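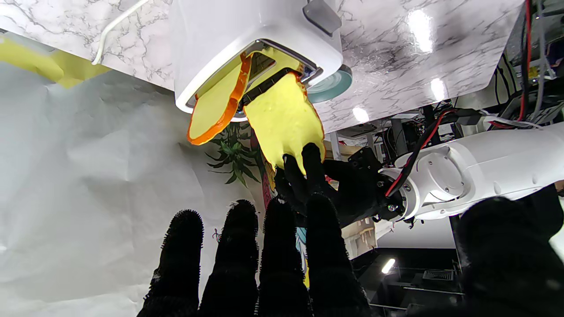
gellesau_2nd replied:
The rent is the bigger problem. Fees at Wurdale go up 93 pounds a term and halls go up 600 a year.

bevent_commuter:
Only if you live in. I get the bus from Bevent and the fee rise is all I'll see.

gellesau_2nd:
Most first years live in though. The letter gave us 30 days to comment, in July, when everyone is at home. 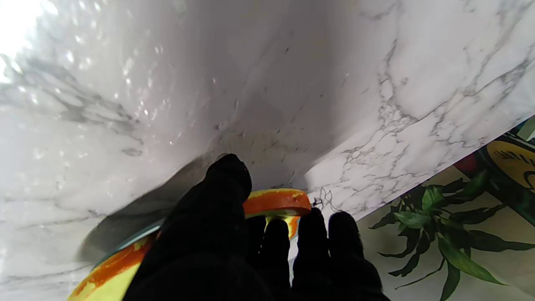

I sent mine in anyway and got an automatic reply.

oldlibrarydesk:
Don't agree about the rent. Yaman Court hadn't gone up for years and the boilers need doing. The fees I would fight.

bevent_commuter:
Same. The vote is on the 28th, papers should be up before then.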